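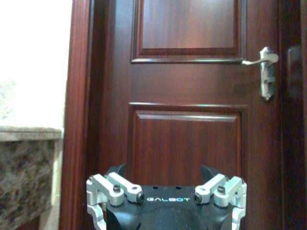 Stelios Rallis thinks the lever should be left alone until the hinge side is sorted, and wrote as much in the margin of Wednesday's page: "Packing the strike again won't help if the door is dropping."

Fair point. Checked the hinge side first thing. Top hinge had one screw turning freely. Pulled it, plugged the hole, put in a longer one. Door now closes without having to lift on the lever.

Print this page

Lever itself: spring is weak, comes back slowly when let go. Backplate screws were snug. Put one drop of the Plurko oil on the spindle and worked it 90 times. Better, still a bit lazy at the end of the travel. Spare spring is on the Pappas order, line 413. If it hasn't come by November I'll ask Drusville whether they have one in a drawer.

Finish on the panels is fine. Wiped the moldings with a barely damp cloth, then a dry one. No polish. The last polish left a haze in the corners of the lower panel and it took most of a morning to get out.

Towels next. White terry only for the floor work, the colored ones bled on the test board.

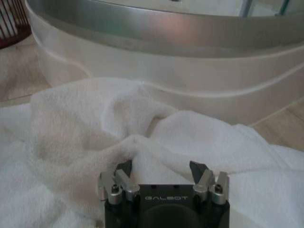 Washed at 14 to a load they come out stiff, so I'm going down to smaller loads and leaving out the softener. Softener leaves a film, and the film ends up on the wood. Anything with grit in it goes straight in the rag bin, it doesn't get shaken out and used again. Sarla Bansal wants the clean stack moved to the Mudia shelf so it's off the floor by the door. Will do that once the shelf has its second bracket.

Stock count, white terry: 76, not counting the rag bin. Enough for now.

Left to do:
spring
shelf bracket
recheck the top hinge after a few days of use

Stopped at 4:40.

E-mail this page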